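Bakska Revision Card Box, Set of 179

Bridenbridge Learning Supplies
Home > Study at home > Revision and memory
Price: 16.00, delivery added at checkout
In stock

The Bakska box is a paper tool for pupils who must learn many small facts and keep them for a long time. It holds 179 blank cards, a set of dividers and a short printed guide. There is no app and no account to open. The pupil writes a question on one side of the card, the answer on the other side, and then the box decides when the card comes back.

How it works

Every new card starts behind divider 1. When the pupil answers correctly, the card moves one place to the back. When the answer is wrong, it returns to divider 1, also if it was already very far. In this way the difficult cards are seen often and the easy ones only from time to time. There are eight dividers, and a card which has passed the last one can be taken out and kept in the lid until the exam.

We recommend short sessions. Sixteen cards in one sitting is enough for most pupils of secondary school, and younger children can begin with eight. It is better to do it each evening at the same hour, for example after dinner, than to make one very long session before the test.

What to write on the cards

One fact for each card. This is the advice we repeat most, and it is also the one which is most forgotten. A card with the question "What do you know about rivers?" can't be answered right or wrong, so it can't move in the box. "What is the name for the place where a river meets the sea?" is a good card. For foreign words, please write a small sentence and not only the word alone. For mathematics the box is useful for formulas and definitions, but it doesn't replace the solving of exercises.

The pupil should write the cards by himself or herself. We are sometimes asked for ready printed sets, and we do have the Noswood series for French and German verbs -- but the writing is already a part of the learning.

In the box

179 blank cards, lined on one side
8 numbered dividers
3 header cards for naming the subject
Guide of 16 pages, in English

Refill cards are sold separately. They have the same size as the cards of the Lumbantobing language course, so both can stand in one box.
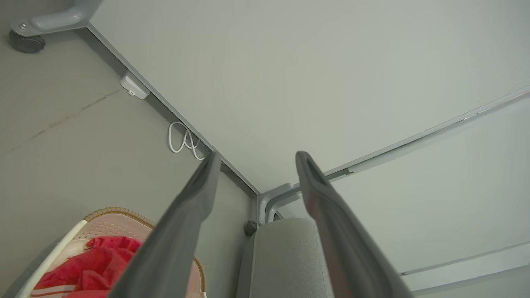
Customer comments

Lumi: My daughter used it for biology from August and she now does her cards without that I ask. I would like more header cards, as three was too few when she added chemistry and history. The guide is clear, but the part on what to do after a missed week is very short.

Reply from Bridenbridge: Thank you for this remark. Extra header cards can be ordered together with the refills. After a missed week, please begin with divider 1 only, and open the others again one by one on the following evenings.

Returns

An unused box can be sent back in its original wrapping. Boxes with written cards can't be accepted -- please check the size of the cards before you begin.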